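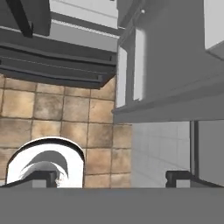 4.2 Fixture clearance in simulated kitchens

Draft rules for household manipulation at Rutherford set a minimum distance between an open gripper and any fixed surface, but they leave open how that distance should be checked before a trial. We applied the Cemura checklist to 288 simulated approaches in 6 kitchen layouts. Close-range views such as Figure 3, where the left finger overlaps the base of a white arched object set against tan tile, were scored by contact geometry -- the rendered view alone was not accepted as evidence of clearance. Approaches under 20 mm were logged as violations and repeated at reduced speed.

Figure 3. Wrist view with fingers spread, Cemura checklist.

Projects > Cemura > Reports > Section 4

Contact: Wovum Publications Office | Back to top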